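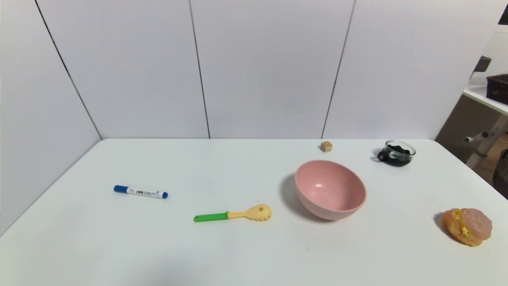 Nikola Pavlović had until Monday to clear the shop in Tultgate. The shelves had gone to Govindasamy's and the till had gone back to the bank, and what was left would fit on the white table in the back room.

His sister Stinder had refused to help and then come anyway. She was called Stinder because their father had lost a bet in a town of that name. She put her coat on the floor and looked at the table.

"You can't sell these," she said.

"I've got a man in Dolitz who'll take the lot for 60."

"For the play kitchen? Dad would have asked for more."

"Dad never sold it. That was the trouble with it."

The play kitchen had stood in the window for 22 years. Children came in to use it while their mothers bought buttons, and things went home in pockets and other things came back in their place. Their father wrote the losses in a notebook. He never wrote down what arrived.

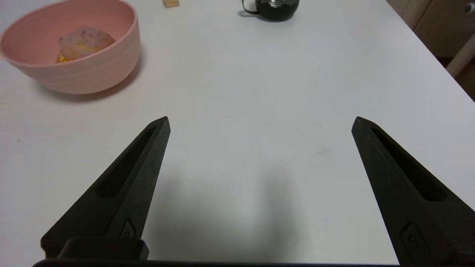

*The pink bowl, with the small tan block and the dark jar further back.*

"The bowl was mine," Stinder said.

"It was the shop's."

"It was mine first. I had it when I was two. I ate my breakfast out of it."

Nikola found the notebook and went through the pages. There were 11 entries for March alone one year, mostly cups - and one line near the bottom, in pencil, that said *pink bowl, S. lent*. He read it twice and passed it across to her.

She took a long time over it.

"Lent," she said. "I cried for a week. He told me it was a loan and I didn't know what a loan was."
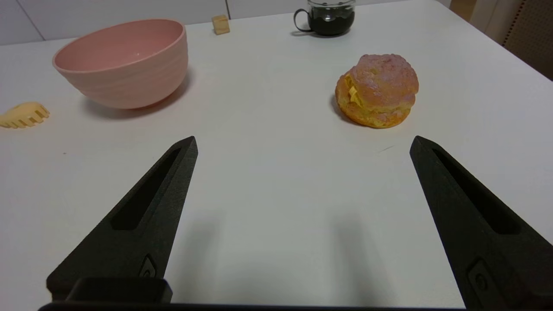
*The bowl and the pastry on the white table.*

He rang the man in Dolitz from the front step, where the signal was better. The man said that without the bowl it would have to be less. Nikola said that was fine and asked what time he would be coming.

When he went back in, Stinder had her coat on. She had torn the page out of the notebook and was folding it to go inside the bowl.

"Do you want a lift?" he said.

"I'll take the bus," she said, and held the door open for him with her foot.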